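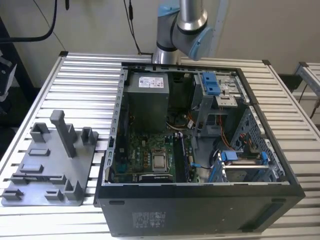

Tower on its side on the slatted bench, side panel off.

Categories: Hardware / Teardown / Open data

# Undon Desktop Interior Set

Old office desktops are a joy to look into, and this set is our attempt to share that! It holds 2,196 stills of a tower PC opened up on the bench, with labels for the parts you'd reach for in a repair: processor, memory, power supply, drive bays, fan, cables.

## What gets labeled

Labels were drawn by Rahel Baumgartner and Toshio Higuchi, working separately and then comparing notes. Blue plastic parts have their own tag – there are more of them in a case like this than you'd think, and they're great landmarks.
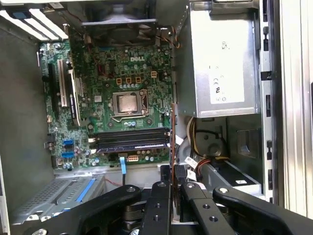

Dell board with the processor in its socket and the memory slots below.

Use `socket` for the metal retention frame and `cpu` for the heat spreader inside it. Please keep them as two labels. Small capacitors are grouped by row (drawing each one nearly finished us off).

## Boards seen edge-on

These are my favorites. A circuit board turned sideways is hardly more than a line, so we tag it `board_edge` and leave the type blank unless another still settles it.

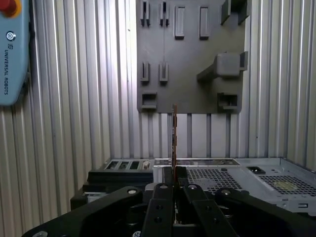
Circuit board held upright over the chassis, edge toward the viewer.

## Known gaps

- Serial numbers and small print are not transcribed.
- Thin cables against dark metal are labeled unevenly. Fixes very welcome!

Contact: Macarena Herrera, Undon | Back to top

Related:
- Skesstead Screw and Fastener Set
- Stullar Cable Connectors, version 2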